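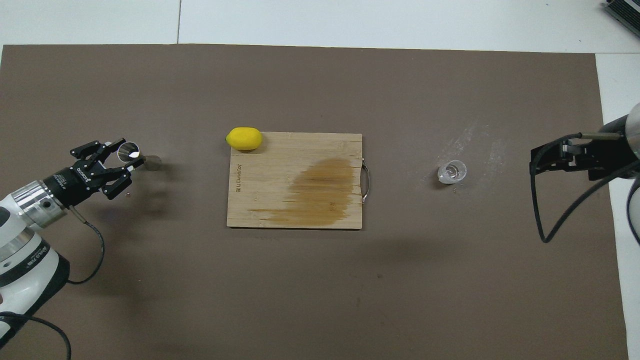 Y si las cartas están sin fecha, ¿cómo sabéis en qué orden las escribieron?, me preguntaba ayer alguien debajo del hilo de los copiadores. Pues me ha dado para otro hilo entero, lo siento.

@lacajadelascartas · septiembre

Para quien llegue nuevo: llevo desde primavera metida en el fondo de la casa Rurnard, comerciantes de semillas y bulbos. Son unas 2000 cartas de entreguerras entre la oficina central de Akthorpe y los viajantes que tenían repartidos por media Europa. Nada de espías ni de ministros. Tulipanes, facturas, y gente quejándose de los trenes (mucho).

El problema es que los viajantes fechaban fatal. La oficina ponía día, mes, año y número de referencia, todo monísimo. Los viajantes ponían "el martes" o "después de comer". Hay uno que en cuatro años no escribió el año ni una sola vez, y es justo el que más escribe.

Los sobres habrían resuelto el asunto con el matasellos, pero alguien los separó de las cartas en algún momento. Sospecho que por los sellos. Quedan algunos sueltos en una carpeta, y casarlos con su carta es un vicio horrible que recomiendo muchísimo.

Entonces, ¿qué hacemos? Lo primero, los copiadores. La oficina guardaba copia de todo lo que mandaba, en libros de papel finísimo, y esas copias sí llevan fecha. Si la central contesta "recibida la suya sobre los jacintos podridos", y yo tengo una carta sin fecha sobre jacintos podridos... ya la tengo acorralada.

Bueno, acorralada hasta que descubres que los jacintos se pudrían todos los otoños. Todos. Tengo tres cartas distintas de jacintos podridos, de la misma mano, y las tres piden lo mismo: que cambien de una vez el embalaje.

Lo segundo son los precios. La casa imprimía catálogo cada temporada y nos han llegado casi completos. Si un viajante protesta porque el ranúnculo ha subido, busco en qué catálogo sube el ranúnculo. Es lento pero da unas alegrías tremendas. La semana pasada coloqué once cartas seguidas gracias a una subida de las anémonas y salí al pasillo a contárselo a quien fuera.

Lo tercero, y esto me encanta, el papel de hotel. Los viajantes escribían en lo que pillaban, y lo que pillaban era el papel con membrete del hotel. Los membretes cambian: ponen teléfono, quitan el dibujo de la fachada, añaden "calefacción central en todas las habitaciones". Una cronología de la calefacción europea, oye — quién me lo iba a decir a mí.

Ojo con esto, que tiene trampa. La gente se llevaba papel de los hoteles (como tú y como yo) y lo usaba meses después en otra ciudad. Tengo una carta con membrete de un balneario que habla todo el rato de la nieve que hay en la otra punta del continente. El membrete da una fecha a partir de la cual pudo escribirse y ya está, de ahí no se puede sacar más.

Todo esto lo voy volcando en Wodesum, que es la base de datos que usamos en el proyecto. Cada carta lleva fecha mínima, fecha máxima y un campo para explicar por qué. Ese último campo es mi favorito y también el que más se deja en blanco en otros catálogos que consulto. Por favor, rellenadlo. Poned aunque sea "por lo de las anémonas".

Y aquí viene mi manía: no pongáis fechas entre corchetes sin decir de dónde salen. El inventario antiguo, el Gebreyes, está lleno. Alguien escribió un año a lápiz, otra persona lo pasó a máquina, otra lo metió en el ordenador, y ahora ese año se cita en artículos como si viniera en la carta. He rastreado un par y venían de una suposición al margen con su interrogante y todo. El interrogante se perdió por el camino, pobre.

Que conste que al inventario Gebreyes le debo media vida, ¿eh? Sin él no sabría ni en qué caja mirar. Pero cuando su fecha y la del copiador no cuadran, me quedo con el copiador y apunto las dos.

De momento tenemos 370 cartas que se resisten. No contestan a nada, no mencionan precios, van en papel liso y hablan del tiempo. Me había puesto a mirar partes meteorológicos antiguos a las once de la noche y en casa me han pedido que pare.

Hay una de ese montón a la que le tengo mucho cariño. Dice que ha llovido, que el cliente no estaba, que vuelve mañana. Media cuartilla. La he leído tantas veces que me la sé.

Me preguntáis también si se puede consultar el fondo. Los catálogos sí, en sala y pidiendo cita. Las cartas, por ahora, solo las que ya tienen ficha cerrada. Los copiadores no salen, que el papel se deshace con mirarlo, pero estamos fotografiándolos y subiremos los primeros antes de Navidad, si no se tuerce nada.

Y si alguien tiene en casa catálogos de semillas de la Rurnard, aunque estén recortados o pintados por los niños, que me escriba. Nos faltan dos temporadas de primavera y en una de ellas juraría que bajaron los gladiolos.

370... perdón, se me ha cortado el mensaje. Decía que de esas 370 iré subiendo alguna por si a alguien le suena algo. Mañana la de la lluvia.

70 comentarios · 100 veces compartido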